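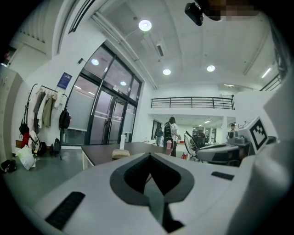

Giststead Shared Hall – Users' Meeting
Minutes, June 1, 2018

Present: seven users of the hall. The meeting opened at the long end of the ground floor.

1. Last minutes
Agreed with one correction. The sum set aside for floor work is 3,000, not 200.

2. Tables
The brown-topped tables are to be wiped down by whoever used them last. Drinks may stay on the tables if they have a lid. Cleaning things go back to the sink shelf at the end of the day – several were left out overnight in the past month.

3. Cleaning supplies
Skakidier has quoted 188 for a half-year supply of cloths, brushes and refills. Mirnulo quoted 290 for the same list with delivery. The meeting preferred Skakidier, with collection by car. Spray bottles are to be refilled and labeled by hand.

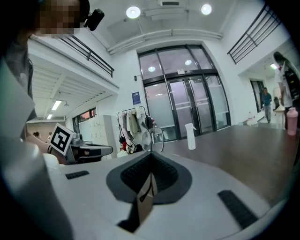 Yurchenko asked whether the refills could be bought unscented, as the last ones gave two people headaches. Agreed. The order will be changed before it goes in.

4. Lockers
Lockers with no name on the door will be opened and emptied in July. A notice goes up on the mezzanine stairs next week.

5. Lights and vents
One ceiling light flickers in the evenings. Reported twice, no answer yet. The vent filters are due for a change – date to be set.

6. Other business
Chairs are not to be stacked against the glass.

Next meeting in July, same place.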